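Why cables fail at the bend

Most wired earphones stop working within a few centimetres of the plug or the earbud. The copper strands inside the jacket harden each time they flex, then break one by one. At the Negussie test bench in Prirow, Tsion Teshome bends samples through 88 degrees until the signal drops. The weakest cable in the August batch lasted 381 cycles.

Loose coils put less strain on the strands than tight winding. 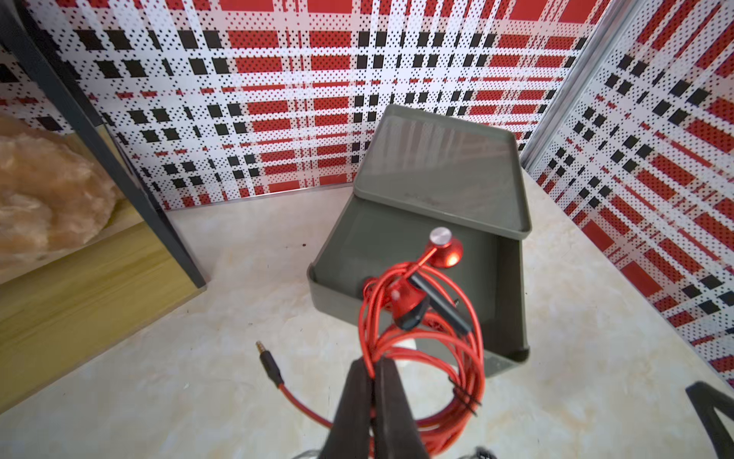 Strain relief

A moulded sleeve spreads the bend over a longer section. Bilitz fits one five millimetres long.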